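Ellow Workplace Forum > Storage and Furnishings > Desktop items
Topic: Patterned table mats and desktop organizers at shared tables – request for comment

triltesau_admin
Posts: 77

Good morning. Our office is revising its guidance on shared tables and invites comment from members with experience in this area. Two matters are under review: whether patterned mats should remain in use, and whether a single organizer should replace the separate clear containers now issued to each table.

The current guidance, adopted in April, permits "a mat of light color" and makes no mention of pattern. Several departments have read this to include floral prints. Others have requested plain mats only. We would prefer to settle the question before the next order is placed with Gatti.

Members are asked to address the items themselves and to leave budget questions for the separate thread.

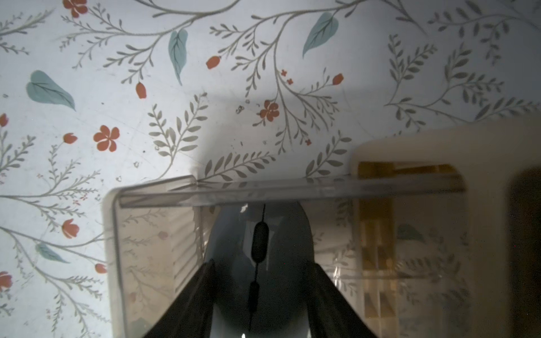
gatti_records
Department Records Coordinator

Thank you for opening this topic. The mat shown is a white floral print with gray-green vines, teal leaves and red-orange flowers, used with a clear plastic container. I support keeping both.

A print of this kind is forgiving. There are faint scuffs and small dark marks on the white ground, and in ordinary use they are easily lost among the leaves and buds. On a plain white mat the same marks would draw attention and would likely lead to early replacement. Our department previously used plain mats and submitted frequent requests for new ones.

With regard to the container, I would note only that transparent sides spare staff the trouble of labeling. I have no objection to an organizer where space permits.

jodwood_supply
Posts: 700

I must respectfully disagree with the coordinator on the first point. A mark that is hard to see is also hard to clean. Our procedure calls for the table to be wiped at the close of each working period, and the person responsible should be able to see what requires attention. A small bud or a tiny cluster of florets can be taken for a spill, and the reverse is equally true.

There is a second difficulty. Small items set down on a busy print are easily overlooked when the table is cleared. Paper clips in red or green are a particular concern, and we no longer order them for that reason.

I have no view on clear containers, except that the lids are invariably misplaced.

gatti_records
Department Records Coordinator

The point concerning paper clips is accepted. I would suggest, however, that such items should not be set directly on the mat in the first instance. They belong in the container.

ellow_member_27
Posts: 27

May I ask whether anyone has used the larger organizer with drawers on one of these mats? Our department has been offered one, and we are uncertain whether it takes up too much of the table. We are also uncertain whether a computer mouse should be stored in it or beside it.

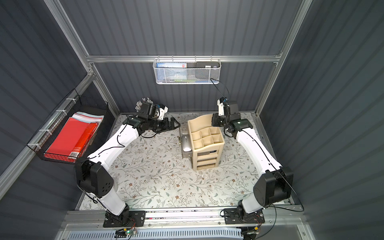 Posted by triltesau_furnishings, Furnishings and Layout Desk

In reply to the member's question: we have the cream-colored model in the center of the table on the pale floral mat. It has six square compartments on top, in two rows of three, with three stacked drawers in the lower front section and a curved, wavy back panel. The mouse is kept to its left in a small brushed-metal stand.

We offer the following observations.

Placement. The center of the table is suitable where the organizer is shared. For a table assigned to one person, we recommend moving it to the rear so that the front remains available for papers.

Compartments. Pens, markers and scissors should go in the top section, with taller items in the row nearest the back panel. Please do not use the compartments for loose hardware. Small metal parts such as screws should have a covered container of their own, and we intend to correct our own practice in this regard.

Drawers. One category of item per drawer. We use the top drawer for adhesive notes, the middle for clips and the bottom for spare batteries.

Mouse. A separate stand is preferred. A mouse placed in an upper compartment occupies space needed for pens, and one placed in a drawer is generally reported missing.

Overflow. The white perforated metal basket hung on the back wall is a reasonable place for light items that are seldom needed. Heavy items should not be stored at that height.

As to the mat, the cream organizer stands out quite clearly against the print. I do not share the concern that larger objects are lost on it. For small objects I agree with jodwood_supply.

jodwood_supply
Posts: 700

I thank the furnishings desk for a thorough reply. I would still ask that drawers be labeled. The slots on that model are dark and narrow, and they do not indicate what is inside. Staff will open all three before finding a clip.

ellow_member_27
Posts: 27

This is very helpful. We will accept the organizer and request a stand for the mouse. Does the furnishings desk supply the labels, or are they ordered through Jodwood?

jodwood_supply
Posts: 700

Labels are ordered through Jodwood. Please specify the removable type – the permanent ones leave a residue on light plastic.

triltesau_admin
Posts: 77

The comments above have been noted. The draft guidance will permit patterned mats at tables where small items are kept in containers or drawers, and will require plain mats elsewhere. Clear containers may be retained alongside an organizer. The wording on labels remains open, and further comment is welcome until noon tomorrow.

gatti_records
Department Records Coordinator

Our department has no objection to the draft. Please confirm whether mats with existing scuffs may be kept in service until they are due for replacement.

triltesau_admin
Posts: 77

Confirmed, provided the surface is intact.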